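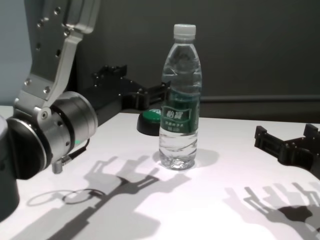 Section 4.2 covers the April open day at Greltara, where the two-arm cell ran before visitors. A capped water bottle stood on the white table with a green push button behind it (Figure 3). Each of the 33 visitors was allowed one trial.
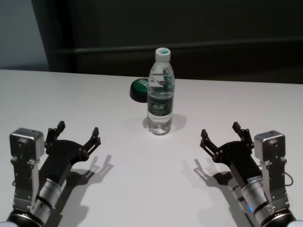 Trials were limited to 15 minutes. Path planning was set for clear objects, which return poor depth readings. The bottle in Figure 3 partly hides the button, so a straight reach from either gripper was ruled out.

Figure 3. Table layout, open day.

Related items
Cheon and Wihongi, Grasping clear objects
Sutcliffe, Notes on the Lenell visit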